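Stop Pulling Out the Mint

Every July the same question comes up at our garden club in Gonham: how do I get rid of my mint? I have heard it so often that I want to argue the other side. Mint is a good plant. Most of the trouble people have with it comes from where they put it.

Mint spreads by runners that travel just under the surface of the soil. In a rich, damp bed with no edging, one plant can take over the space of its neighbors in 2 seasons. The plant is doing what it always does, and the gardener who set it next to the thyme should have expected it.

The usual advice is to grow it only in a pot. I think that advice is too timid. A pot of mint dries out fast in hot weather, fills with roots, and goes bald in the middle. You end up watering it every day and dividing it every spring. That is a lot of work for a plant that is supposed to be easy.

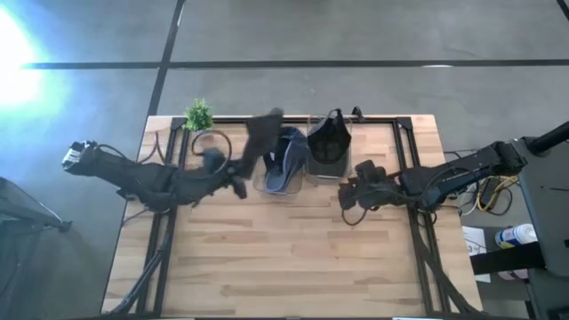 I would give it a poor corner instead. The strip between a driveway and a wall is fine. So is the damp, shady patch by a downspout where grass won't grow. Mint will cover that ground, and the concrete on both sides will hold it. Peiyu Jiang has had hers in a strip like that for years, and all she does is cut it back hard after it flowers.

Bees like the flowers, too. People who cut off every bloom to keep the leaves tender are giving up the best part of the plant. Cut half of it and let the other half flower.

Severino Pacheco disagrees with me on all of this. He spent a whole spring digging runners out of his asparagus, and he says any plant that needs a wall around it doesn't belong in a small yard. I take the point about asparagus. I would never put mint near a bed that can't be dug over. But he grows raspberries, and those travel just as far.

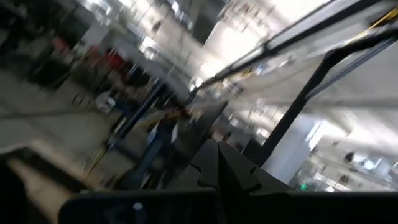 If You Already Have Too Much

Don't spray it. Water the bed well, wait a day, and lift the runners with a fork. Go slowly, because every piece you snap off and leave behind can grow. Put the runners in the trash and keep them out of the compost.

Then check the bed again a few weeks later. You will find more, and they will be easy to pull while they are small. Pot up one good piece before you finish, and find it a corner where it can run. You will want the leaves next summer for tea, for potatoes, and for cold cucumber soup.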